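Slide 6. Where the pantry money goes

Start with the number. Last year the Kimon office spent 2,570 dollars on break room snacks, and roughly a third of that was thrown out. Pause here. People usually laugh.

Say that we didn't cut the budget. We changed how food is bought and put out. Orders used to go in once a month through Tikora, in bulk, and the boxes sat in a closet until someone remembered them.

Slide 7. One tray per shelf

Two rules. Food goes in a tray before it goes on a shelf. When the tray is full, stop ordering.
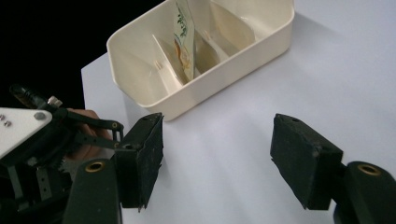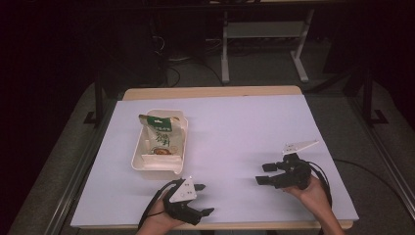
Cream-colored plastic trays. The second picture has a snack bag in it.

Mention that labels came later, in February, and that most people ignored them. Don't spend long on this.

Slide 8. Results

Spending is down to 1,489 dollars. Fovo, the smaller office, had 104 items on its list and dropped the slow sellers first. Adomaitis is still on the old system, so leave it out of the comparison.

If asked about fruit: it's a separate budget and we have no figures for it yet.

Slide 9. Questions. Leave the order form up on the screen.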